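The Ferry to Notville

The last ferry to Notville left at 6:15, and Selorm Addo missed it because she had gone back to the house for the key.

She stood at the ticket window with her bag between her feet. The woman behind the glass told her there would be another boat in the morning and that the waiting room stayed open all night in September. There was a heater in there, and a machine that sold coffee.

"Does it work?" Selorm asked.

"The heater does," the woman said.

The waiting room had two benches and a map of the bay under a sheet of plastic. A man was sitting on the bench nearer the heater with his coat buttoned to the neck. He moved his suitcase so she could have the other end. She thanked him and sat down.

She took the key out and looked at it. It was for her aunt's house on Lamptey Street. Her aunt had died in the spring, and the lawyer had mailed the key in a plain envelope with a letter asking her to clear out the rooms before the sale. Selorm had put it off all summer. She had not been to Notville since she was eleven.

"You going over for work?" the man asked.

"Family," she said. "A house."

He nodded. His name was Ka-ming Tseng, and he tuned pianos. There were still enough of them in Notville to make the trip worth it twice a year. The one at the school was the worst. The one at the hotel was good, but people put drinks on it.

"My aunt had a piano," Selorm said.

"What street?"

"Lamptey."

He thought for a moment. "Green door? Up the hill from the bakery?"

"It was green when I was a kid."

"It's still green," he said. "I did that piano for years. She never played it while I was there. She sat in the kitchen and waited until I was done, and then she came in and hit one note and said, fine."

Selorm laughed. She could hear exactly how her aunt would have said it.

"Which note?" she asked.

"The same one every time. The A below middle C. And then she gave me tea in a red cup. I got the red one and she had a white one with a chip in it. I offered to trade once and she looked at me like I had asked for her shoes." 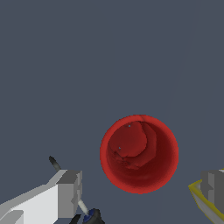 The red cup

Selorm remembered the cup. When she was small it had been hers, or she had believed it was. Her aunt filled it with milk and set it down in front of her, and if she left any, it went in the refrigerator with a saucer on top and came out again at supper. She had cried about that once. She had not thought of it in years.

"Did she ever talk about me?" she asked. It was an easy thing to ask someone she would not see again.

Ka-ming rubbed his hands together near the heater. He took long enough that she knew he was not going to make something up.

"She said she had a niece who sang," he said. "She said the piano was for the niece, so it had to be kept right."

Selorm looked at the map. The ferry route was a dotted line that ran out past the Uledano light and bent left. She had stopped singing at fourteen. She had written to her aunt about school, and later about her job and her apartment, and she had never mentioned it.

"I don't sing," she said.

"Well," Ka-ming said. "It's in tune anyway. Or it was in March."

Later he fell asleep sitting up, with one hand on the suitcase. Selorm tried the coffee machine. It took her money and gave her hot water, and she drank that. Rain came in off the bay and ran down the windows for an hour or so and then quit.

In the morning they stood at the rail together. It was cold and there were only a few other people on the boat. When they came around the light she could see the hill, and the bakery sign, and the roofs above it, though she could not pick out the right one.

"Are you selling it?" he asked. "The piano."

"I was going to."

He took a card out of his wallet, wrote a number on the back in pencil, and gave it to her. He said the school was his first stop and he would be there until noon.

She walked up by herself. The door was green. The key stuck, and she had to lean on it with her shoulder. Inside, the air was stale and the curtains were closed. She left her bag in the hall and went into the front room without turning on the light, lifted the lid of the piano, and felt along the keys until she found the A.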